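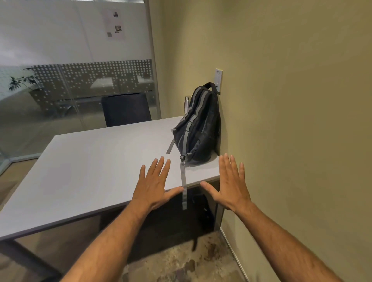 # Wistdale Public Posts Corpus

Release 2. Maintained by the Wistdale Online Communities Unit.

## Summary

The Wistdale Public Posts Corpus is a collection of public posts and first-level replies from Dadska, a regional social networking service. It was prepared for the study of how local news is shared, corrected, and discussed on community pages. The corpus covers 317 public pages. For each page, up to 500 posts are included, along with the replies attached to them at the time of collection.

The corpus does not include private messages, closed groups, personal profiles, photographs, or video. Where a post contained an attachment, only the type of attachment is recorded.

## Contents

| File | Description |
|---|---|
| `pages.csv` | One row per page, with category, primary language, and coded region |
| `posts.jsonl` | One record per post |
| `replies.jsonl` | One record per first-level reply |
| `labels.csv` | Topic and correction labels assigned by annotators |
| `CHANGES.md` | Differences between Release 1 and Release 2 |
| `codebook.pdf` | Full annotation instructions |

All text files are encoded in UTF-8. Line breaks inside posts are stored as `\n`.

## Record fields

Each record in `posts.jsonl` contains the following fields.

- `post_id`: a random identifier with no relation to the identifier used by the service
- `page_id`: links to `pages.csv`
- `month`: month of publication; the day is withheld
- `hour`: hour of publication, local time, on a 24-hour clock
- `text`: text of the post after masking
- `attachment`: `none`, `link`, `photo`, `video`, or `poll`
- `link_domain`: domain of the first link, if any
- `reply_count`: number of first-level replies at collection
- `shared`: `true` if the post was shared from another page

Records in `replies.jsonl` carry `reply_id`, `post_id`, `month`, `hour`, and `text`. Author identifiers are not provided. It is therefore not possible to determine whether two replies were written by the same person.

## Collection

Pages were selected from the public directory of the service. A page was eligible if it had been open to all visitors for the whole collection period and had published in at least two separate months. Pages operated by businesses were excluded unless their main purpose was news or public information.

Collection closed in November. Posts removed by a page before that point are not included. Posts edited before that point appear in their edited form, and earlier versions were not kept.

Export files were converted with the Yazıcı text tools. The conversion drops custom stickers and service-specific reactions. Standard emoji are preserved.

## Masking

Personal names, telephone numbers, street addresses, email addresses, and account handles were replaced with bracketed tags such as `[NAME]` and `[PHONE]`. Masking was performed automatically and then reviewed by hand for every post carrying a correction label. Replies received the automatic pass only.

Names of elected officials acting in their official role were also masked. Release 1 left these in place, and users comparing the two releases should expect differences in the `text` field for pages in the `local_government` category.

## Annotation

Posts were assigned to one of nine topics: local government, schools, transport, weather, crime and safety, health, sport, events, and other. Two annotators labeled each post independently. Disagreements were settled by a third reader, and the original labels are retained in the columns `label_a` and `label_b`.

The correction label marks posts that withdraw, amend, or dispute an earlier statement. Annotators were told to apply it only where the wording of the post itself made this clear. Annotators did not check whether a correction was accurate, and the label should not be read as a judgment on the truth of either statement.

Annotation was supervised by Bushra Arain. The codebook was written by Si-woo Hong.

## Known limitations

- Large towns are overrepresented. Pages serving Clulside and its suburbs publish more often than rural pages and reach the post limit sooner.
- The `weather` and `transport` topics overlap during winter. Road closure notices may appear under either.
- Language codes are assigned per page. Individual posts in a second language are not marked.
- The `shared` field is missing for posts sent through third-party scheduling software.
- Sarcasm in replies is not labeled.

## Terms of use

The corpus is available for noncommercial research and teaching. Users may not attempt to identify any person, contact page operators on the basis of the data, or combine the records with other sources for the purpose of restoring masked text. Short quotations may be published if they have been paraphrased enough to prevent retrieval through a search engine.

Redistribution of the full files is not permitted. Derived counts and trained classifiers may be shared with a citation to this release.

## Removal requests

Page operators may request removal of their material through the contact form on the Unit's website. Requests should state the name of the page and, where possible, the month of the posts concerned. Removed records are listed by `post_id` in `CHANGES.md`, and users holding a local copy are required to delete them.

## Citation

Arain, B., and Hong, S. *Wistdale Public Posts Corpus, Release 2.* Wistdale Online Communities Unit.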